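Sección 4 — Puesta a punto en cocina (célula Madton, brazo doble)

Rev. del 28 de noviembre de 2022. Sustituye a la hoja suelta que andaba pegada en el armario. Cambios de par: Radu Mihăilă. Lo demás, dudas a Hayley Dawber.

Para quien monta o recoloca el robot delante del frigorífico de cajón. Si solo cambiáis baterías, id a 4.6.

## 4.1 Antes de dar corriente

1. Seta de emergencia pulsada. Las dos, la del mando y la de la base.
2. Frenos de la base puestos.
3. Suelo seco y sin alfombrillas. La baldosa pulida engaña, pasad la mano.
4. Revisar la junta redonda del codo derecho, la de la tapa perforada. Sin pelusa en los agujeros. Aire a baja presión, nada de destornilladores.
5. Cables del brazo derecho: tienen que hacer bucle libre por fuera. Ni tensos ni enganchados en la muñeca.
6. Tornillos de la brida de muñeca, llave dinamométrica del cajón 5. Marca de pintura alineada. Si no está alineada, parar y avisar a Radu.

**PRECAUCIÓN.** Los brazos caen al soltar freno sin corriente. Uno sujeta, otro suelta. Siempre dos personas.

## 4.2 Colocar la base

La distancia se mide con el cajón abierto del todo, no cerrado. Es el fallo más repetido de Oakley y ya van dos frentes de cajón rayados.

1. Abrir el cajón inferior a mano hasta el tope.
2. Acercar la base despacio, cuerpo mirando al cajón. Dejar 45 cm entre el frente del cajón y la carcasa gris.
3. Comprobar que el brazo derecho pasa por el lado de la encimera sin tocar el panel blanco vertical.
4. Mano izquierda recogida, dedos hacia arriba.
5. Frenos otra vez. Empujar con la cadera para ver que no se mueve.
6. Marcar las ruedas con cinta en el suelo.

Nota: si la cocina tiene el cajón a otra altura, no subáis la columna a ojo. Perfil nuevo, ver 4.5.

## 4.3 Postura de espera y cubeta

Con la base fijada, cargar la postura «espera_cajon» desde Jarkadent (menú Posturas, pestaña segunda). Velocidad al 50 % como máximo la primera vez. El brazo derecho sube en diagonal desde abajo y se queda con la pinza junto a la esquina izquierda del cajón, dedos colgando a medio cerrar.

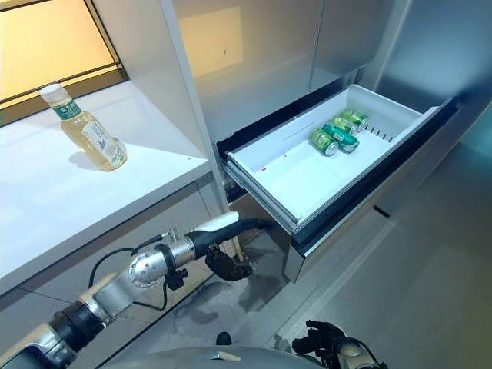 *Fig. 4-2. Postura de espera, cajón abierto. Latas al fondo a la derecha de la cubeta; pinza por debajo de la esquina izquierda.*

Comprobar, en este orden:

- Dedos derechos por debajo del borde del cajón y por delante. Si quedan a la altura del borde, al cerrar se lo llevan por delante.
- Bucles de cable colgando al lado del brazo, sin meterse en el cajón ni en las guías.
- Latas tumbadas y juntas en la zona derecha de la cubeta. La mitad izquierda se deja despejada, por ahí entra la pinza. En la figura, bien.
- Separador de ranuras contra la pared lateral. Suelto no.
- Fondo de la cubeta limpio. Una mancha pequeña como la roja de la fig. 4-2 ya es motivo para pasar el trapo: el detector de Skernuvine la puede tomar por objeto.

Botellas y demás en la encimera: pegadas al fondo, de pie, con tapón. Ojo con la luz de ventana detras de líquidos claros, mete brillos. Si el detector duda, bajar la persiana y repetir antes de tocar umbrales.

**PRECAUCIÓN.** No meter la mano en la cubeta con el brazo en espera. Espera no es parado. Los motores están con par.

## 4.4 Cero de la pinza derecha

Hacerlo en frío, recién encendido. Si lleva rato trabajando, apagar y dejar reposar.

1. Seta pulsada, quitar cualquier cosa de entre los dedos.
2. Abrir los dedos a mano hasta tope. Sin forzar el pulgar.
3. Soltar seta. Orden `cero_pinza der`.
4. Los dedos cierran y abren una vez. Esperar el pitido.
5. Código 2511 en pantalla: un dedo no ha llegado a tope. Volver al paso 2. Si sale tres veces seguidas, apuntarlo y cambiar el tendón (sección 7).
6. Probar con lata vacía. Luego con llena. Nunca al revés.

Si la lata se abolla, bajar fuerza de cierre un punto. Si resbala, limpiar yemas con alcohol antes de subir nada — casi siempre es grasa.

La mano izquierda lleva el mismo procedimento con `cero_pinza izq`. No hacer las dos a la vez, la fuente no da y salta.

## 4.5 Perfil de cocina

1. Guardar la postura con nombre de sitio y fecha corta.
2. Anotar altura de columna y distancia al cajón.
3. Pasada en vacío: abrir, espera, cerrar. Cinco veces, sin latas.
4. Si roza algo, borrar el perfil. No corregir encima de uno malo.
5. Copiar al servidor de Madton. El pendrive no cuenta como copia.

Pendiente: límites de velocidad para guías de cajón con freno. Hayley los saca en diciembre. Mientras tanto cerrar siempre lento, y a mano si el cajón va duro.

## 4.6 Cambio de baterías

1. Brazos a postura de descanso, cajón cerrado, seta pulsada.
2. Interruptor trasero a 0. Esperar a que se apague el piloto.
3. Sacar la batería tirando recto. Si se ladea se dobla el contacto izquierdo.
4. Meter la cargada hasta el clic.
5. Interruptor a 1, soltar seta, repetir 4.4 entero. Sí, entero.

## 4.7 Al terminar la jornada

- Cubeta vacía y limpia.
- Cajón cerrado a mano.
- Paño seco por la carcasa y los frentes de acero. Nada de limpiacristales en las juntas negras.
- Parte firmado, con los códigos que hayan salido aunque se hayan ido solos.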